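Home Cookery, Session 7: Stock and Soup
Tutor: Jasmina Berisha

1. Stock
Cover the bones with cold water and bring up slowly. Skim. Do not stir, however bored you get.
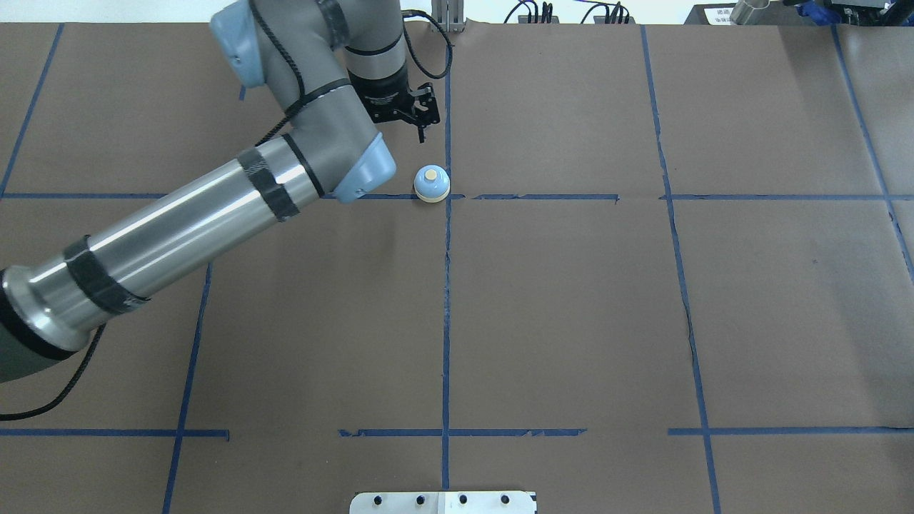
2. Lentil soup
Soften one onion in oil – soften, not cremate. Add 222 g red lentils and a litre of stock, then simmer until they collapse.

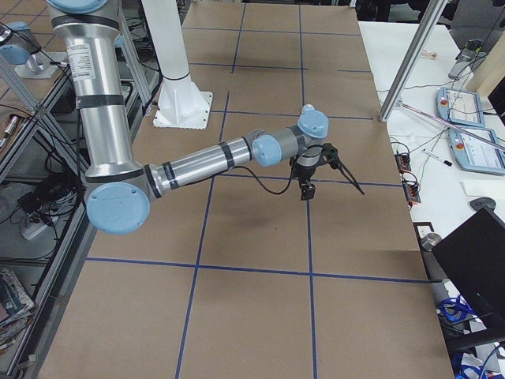 Salt goes in last, and you taste before you add it. For dumplings, mark your dough into a grid, like the blue tape on the table, and cut along the lines. Senad Kadrić's triangles from April are still discussed.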